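Print this page | E-mail this page

Filed under: Manuals > Deltero 76 Shelving > Setting Up

Section 4: Putting up the shelving and arranging the bins

This section covers the Deltero 76 shelving unit with the standard set of gray bins. Read it through once before you open the cartons. Two people are needed for steps 5 through 9. If you bought the wall-only version, skip to Section 5.

Before you start

The unit ships in two cartons. The long carton holds the uprights and side braces. The flat carton holds the shelves, the bin rails and a bag of hardware. Bins are packed separately and may arrive on a different day.

You will need a rubber mallet, a level, a tape measure, a 10 mm wrench and a drill with a masonry bit if your wall is brick or block. The wrench in the hardware bag is good enough for the feet but too short for the wall brackets.

Pick a spot on a hard floor. Carpet lets the feet sink unevenly, and the level reading you take on the first day will be wrong a month later. Leave a gap of at least 70 mm between the wall and the rear uprights.

CAUTION: Do not build the unit lying down and then tip it up. The clips on the lower shelves can pop out under the twist.

Assembling the frame

1. Screw an adjustable foot into the bottom of each upright. Stop when two threads are still showing.

2. Lay one pair of uprights on the floor with the slots facing up. The narrow end of each slot points toward the feet.

3. Fit the side braces between the uprights. Tap each one down with the mallet until the tab seats in the narrow end of the slot.

4. Repeat for the other pair.

5. Stand both side frames up. One person holds them while the other drops the bottom shelf beams into the lowest slots, front and back.

6. Add the top beams next. The frame will stand by itself now, but it will sway if it is bumped.

7. Add the middle beams at whatever heights you want. The bins need 231 mm of clear height, plus room for your hand.

8. Check the level from side to side and from front to back. Adjust the feet, then tighten the lock nuts.

9. Fix the two wall brackets to the rear uprights and to the wall. Use the anchors supplied for drywall or buy suitable ones for masonry.

NOTE: Older units sold under the Tremcombe name have round slots. Their beams look the same but they do not fit this frame. Adapter clips are available from Horobets, the parts supplier.

CAUTION: The wall brackets are required even for the low version. Children climb shelves.

Laying the shelves

10. Drop each shelf onto its beams with the folded lip down. It should sit flat without rocking. If one corner stays high, a brace tab below it is usually not fully seated.

11. Load the bottom shelf first. The limit is 186 pounds per shelf with the weight spread evenly, and half that if the weight is in the center.

Arranging the bins

Put the things you reach for most between knee and shoulder height. Heavy items go at the bottom, even if you use them often.

12. Sort before you fill. Put everything you plan to store on a table and group it by the job it is used for.

13. Fill each bin to about two-thirds. A few loose objects in a wide bin are easy to find and pick out – a full bin has to be emptied to get at what is on the bottom.
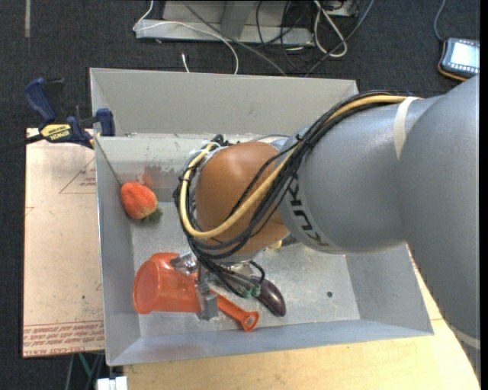 14. Keep long items flat along the longer side of the bin. Anything that stands up above the rim will catch on the shelf over it when you slide the bin out.

15. Label the short end, or whichever end will face you. Paper labels should go in the clear sleeves. Tape leaves a residue that is hard to clean off.

16. Slide the bins onto the shelf and pull each one out once to check that it clears its neighbors.

NOTE: Bins can be stacked two high when they are off the shelf, but only with the lids on. Lids are sold separately.

After the first month

Go over the lock nuts and wall brackets again. The frame settles a little under load, more so in a garage or basement. Hryhorii Kostiuk in our Suditz workshop suggests doing this every November, before the holiday boxes go back and forth.

Wipe the bins with a damp cloth and mild soap. Do not use solvent on the labels or sleeves.

For missing hardware, write to Fedir Dovhaniuk in the parts office and give the number printed on the flat carton.

Section last revised Dec 9, 2024

Print this page | E-mail this page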